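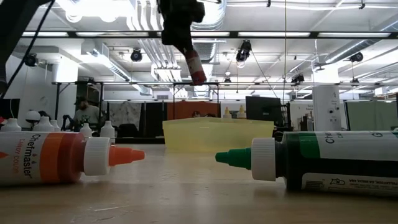

Slide 1. Dropped bottles on the sorting cell: what we found

Good afternoon. I'm Tapio Valtonen, I look after the handling cell at Durkton. Fifteen minutes, then questions. If you were at the November session last year you've seen the cell before, so I'll skip the tour.

The job is simple to describe. Small squeeze bottles of food colouring lie on a table, the gripper picks one up, lifts it, carries it across and puts it in a bin. Candy colours mostly, in the soft bottles with the cone-shaped nozzles. We run it on a gantry because we wanted the reach.

Leave the slide up for a moment. Point out the bottle in the fingers, then the two lying on their sides on the table. Point out the angle of the held one. Move on.

Slide 2. What went wrong

We dropped 29 bottles in a run of 1,356 picks. A drop on its own costs us a wipe of the table. The one that got us a meeting was different. A bottle slipped during the carry, hit the edge of the bin and went over the side towards the walkway. The cap held. It landed close to a colleague's foot.

No injury. It was logged as a near miss, and the cell stayed off until we had an answer.

[Pause here. Someone usually asks how heavy the bottle was. Say it was light, and that we'd have stopped the cell for any bottle.]

Slide 3. What the log said

The log said every one of those picks was good. That was the worst part of it for me. The controller checks that the fingers have closed and that they haven't closed all the way. If both are true it calls the pick good and starts the move. It checks once, at the table. After that it doesn't look again until the release point.

So the Orville controller carried on to the bin with empty fingers, opened them, and counted a delivery. We only got to 29 by counting what was in the bin and what was on the floor.

Slide 4. Causes, in the order we found them

First, the finger pads. They were worn smooth on one side. The pads come from Pleltik and we had been changing them when they looked bad, which means when somebody happened to look.

Second, the grip point. The vision software, Kirui, was aiming for the middle of the whole shape, nozzle included. The nozzle is long and weighs next to nothing, so the grip ended up too near the cap. A full bottle then hangs body-heavy and wants to turn in the fingers. With good pads it turns a little and stays. With worn pads it keeps going.

Third, the force. Someone had turned it down in the spring after a bottle leaked. It was a sensible thing to do and it was never written down. That someone was me.

[Don't rush this bit. People write it down.]

Slide 5. The test

We took new pads, the old force and the old grip point, and ran 200 picks. 2 drops. Then we moved the grip point on to the body of the bottle and ran 200 again. No drops. We put the worn pads back on with the new grip point and they started slipping again, so the pads matter whatever else you do.

I wouldn't lean too hard on those numbers. All the bottles were full. Half-empty ones behave differently because the liquid runs to one end when the bottle tips — we still have that test to do.

Slide 6. What we changed

Pads are changed on a pick count now, and the count is kept in the controller.

The grip point ignores the nozzle.

Finger position is read all the way through the carry. If the fingers close any further than they were at the lift, the gantry stops where it is and the light goes red.

Force settings are locked. You can change them, but you need to put in your initials and a reason.

There's a low screen on the walkway side. It should have been there from the start.

Slide 7. What is still open

Slow slips. A bottle that turns in the fingers without the gap changing won't trip the new check. We get a few that arrive at the bin at a steep angle and drop in crooked. They're in the bin, so they count as good, but I don't like them. We are looking at a second camera check at the top of the lift.

Restart after a stop is also clumsy. The operator has to jog the gantry back by hand with a bottle still held, and the procedure for that is one paragraph long. A longer one is being drafted.

Slide 8. Questions

If asked about suction cups: we tried them, the curved labels didn't seal well.

If asked about cost: pads are cheap, the downtime wasn't. Don't give a figure.

If asked for the log files: yes, email me, allow a week.

Notes last changed 28 October 2018. Slide 5 chart still has the old axis label, fix before printing handouts.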